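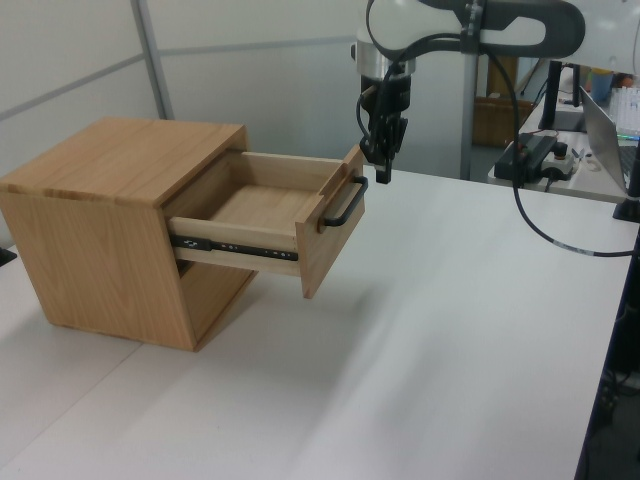
木の引き出しが夏に渋くなるのは木が濡れるからではなく設計者が冬の寸法で作るからだ、とBranwen Ellisは前回の記事のコメント欄に書いていた。大筋では同意するが、「冬の寸法」という言い方には補足が要る。測るべきものは季節よりも材の含水率で、両者は思ったほど揃って動かない。返信欄では長くなりすぎるので、記事を分けることにした。

対象は無垢材の箱と引き出しに限る。合板とMDFは面内の伸縮が小さく、別の話になる。

まず用語から。含水率は、全乾状態の質量に対する水の質量の比である。木材は周囲の温度と相対湿度に応じた平衡含水率に向かって動くが、到達には時間がかかる。板が厚いほど遅く、塗膜があるとさらに遅い。部屋の湿度計が一晩で大きく振れても、板の中心はほとんど動いていない。逆に、梅雨が明けてエアコンを入れっぱなしにした部屋では、外がどれだけ蒸していても板は乾く側に向かう。

方向も区別しておく。繊維方向の伸縮は家具の寸法では無視してよい。問題になるのは幅方向で、板目板なら接線方向、柾目板なら半径方向の値を使う。多くの広葉樹では接線方向が半径方向のおよそ倍になる。同じ樹種でも木取りで結果が変わるので、「オークだから何ミリ」という覚え方は役に立たない。

計算例を一つ。幅200mmの板目板があり、繊維飽和点から全乾までの接線方向の全収縮率を10%とする。繊維飽和点を含水率30%と置き、その間を直線とみなせば、含水率1ポイントあたりの変化は0.33%になる。室内の年間変動幅が4ポイントなら、

200 × 0.0033 × 4 = 2.64mm

となる。直線近似は飽和点付近で崩れるものの、室内で使う範囲なら実用上は困らない。誤差の大半は全収縮率の値そのものから来る。文献値は樹種ごとの平均であって、目の前の板の値ではない。

この2.64mmがどこに出るかは構造次第である。引き出しの側板は繊維が前後方向に走るので、奥行きはほとんど変わらず、高さが変わる。前板は繊維が左右方向なので、やはり高さが変わる。つまり、昔ながらの木の桟で受ける引き出しで膨潤時に当たるのは上下であって、左右ではない。左右の隙間だけ広げて直したつもりの引き出しが翌年も渋いのは、このためだと考えている。

もっとも、左右が渋くなる例もある。側板の反り、底板の突っ張り、本体側板の変形が原因で、伸縮の計算からは直接出てこない。底板に無垢材を使って繊維を左右に走らせ、前後方向に逃げを取っていない箱では、底板が前後に膨らんで前板か向板を押す。四隅の組手が開き、平面が狂い、結果として側面が擦れる。擦れた箇所を鉋で削っても、押している力は残る。

金属レールの場合。側面取り付けのスライドレールは、レールの厚み分だけ箱と本体の間に決まった隙間を要求する。木と木は接触しないから、膨潤しても渋くならない、と説明されることが多い。これは高さ方向については正しい。箱の上下に十分な余裕があれば、側板が高くなってもレールの摺動には影響しない。

見落としやすいのはビスの位置である。レールは伸縮しない。側板の下端を基準にビスを打つと、下端からビスまでの距離だけが伸縮に効く。下端近くで止めれば箱の底の位置はほぼ動かず、伸びは上に逃げる。高さの中央で止めれば上下に半分ずつ振り分けられる。前板と天板の隙間を細く見せたいなら中央、下の段との隙間を揃えたいなら下寄りになる。どちらでもよいが、段ごとに混ぜると目地が不揃いになる。これは一度やった。

レールには縦長の穴と横長の穴がついていることが多い。調整用だと思って仮止めだけに使い、最後に丸穴で固定する人が多いはずだ。自分は本体側の奥のビスを長穴に残す。本体の側板が、繊維を縦に使った無垢の板だと、奥行き方向がそのまま幅方向になり、ここが伸縮する。前後二点を丸穴で強く締めると、レールが板の動きを拘束する。薄い板なら反り、厚い板ならビス穴が緩む。手前を丸穴で固定し、奥を長穴に置けば、口元の位置は保たれたまま奥側が逃げる。

Ximena Valdebenitoからは、そこまで気にするなら本体を合板にすればいいのでは、というメールをもらった。そのとおりで、反論はない。量産品がそうなっているのも当然だと思う。ただ、木口を見せる天板と無垢の側板を接ぐ形が好きで、手間はそこに払っている。

さて、測定の話。作業部屋と寝室にロガーを一台ずつ置いて、温湿度を記録している。作業部屋のほうは3035点になった。途中で電池が切れた区間があり、補間はしていない。平衡含水率への換算は表計算で行い、移動平均をかけてから板の実測幅と並べた。移動平均の窓をいくつにするかで見た目の一致度はいくらでも変わるので、グラフは載せない。実測した板の幅と最も素直に重なる窓を選ぶと、それはもう検証ではなく当てはめになる。

言えるのは次の程度である。作業部屋の板は、湿度のピークから遅れて最大幅になった。オイル仕上げの板は無塗装の板より遅れ、振幅も少し小さかったが、差はノギスの当て方で生じるばらつきと大きくは違わなかった。ウレタン塗装の試験片は木口の塗り忘れが見つかったので除外した。寝室は暖房の影響で冬の底が深く、年間の振れ幅は作業部屋より大きい。作業部屋で合わせた引き出しを寝室で使うと、冬に目地が開く。

実務上の手順に落とすと、こうなる。組み立て前に板の含水率を測る。置き場所の年間の上限と下限を見積もる。現在値から上限までの差で膨らみ代を、下限までの差で目地の開きを出す。膨らみ代に加工誤差を足したものが上下の隙間の最小値になる。7月に組むなら現在値は上限に近いので、隙間は詰めてよい。2月に組むなら、計算上の膨らみ代をほとんど全部残しておく必要がある。最初のコメントの「冬の寸法」は、この後者で隙間を詰めてしまう失敗を指しているのだと理解した。

含水率計の読みについて。針を刺す抵抗式は、樹種補正を入れないと平気でずれる。手元のものは高周波式で、薄い板では下の作業台まで読むことがある。板を浮かせて測るか、同じ材を重ねて厚みを稼ぐ。絶対値はあまり信用せず、同じ板の同じ場所を追うのに使っている。絶対値が要るときは端材を切って秤に載せ、オーブンで重さが変わらなくなるまで乾かす。台所を占有するので家では評判が悪い。

すでに渋くなった引き出しをどうするか、という質問も来ていた。Hoi-yan Yipの場合は桟受けの古い箱で、上端が当たっているとのこと。削るのは簡単だが、湿った時期に気持ちよく動くまで削ると冬にがたつく。当たりのついた箇所だけを薄く落とし、桟と側板の下端に蝋を引いて、しばらく様子を見るのを勧める。蝋は摩擦を下げるだけで寸法には効かないが、軽い渋さならそれで足りることも多い。抜いた箱を乾いた部屋に移しておき、縮んでから削り量を決めようとするのは避けたい。戻せばまた膨らむ。

次は底板の溝の深さと、前後の逃げの取り方について書く。溝に接着剤を入れるかどうかで以前の記事と意見が変わったので、そちらも合わせて訂正する予定。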